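5 April 2020

Marti, the pose tracker I maintain for our grippers, had a latency bug I've been chasing since the Drukent demo. Writing it down before I forget the details.

The symptom was a lag between the fiducial pose and the jaw width. On a slow pull it was invisible. On a fast one the jaws closed in the log well before the hand got there, and any policy trained on that data learned to grab early. I replayed 928 trajectories and measured the offset by cross-correlating hand speed with jaw speed. The median was 49 ms, with a spread of 9.

My first guess was the marker detector. I swapped in the Isteo build, which does corner refinement on a separate thread, and the offset stayed put. Exposure time accounted for a few milliseconds. The rest came from the logger: it stamped images on arrival in the callback and stamped width readings at the source. Two clocks, one column name.

The fix:

- stamp both streams at the source
- estimate clock offset at startup and again every 40 seconds
- interpolate width to image time (linear is fine)
- refuse to write an episode if the offset estimate jumps

Glare is still a separate problem. Glossy surfaces cost me detections at shallow angles, and the filter coasts through the gap on a constant-velocity model. That holds for short gaps only.

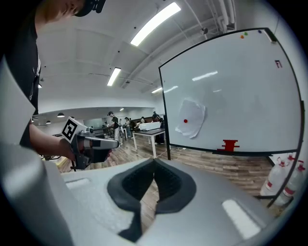

A reader from Cirnham wrote in to ask why I don't drop the coasted samples altogether, given that the policy can't tell them from real ones. Fair point. I now write a validity flag per sample and mask the loss with it, which keeps the episode length intact. Masking is off by default in Marti until I've rerun the July set.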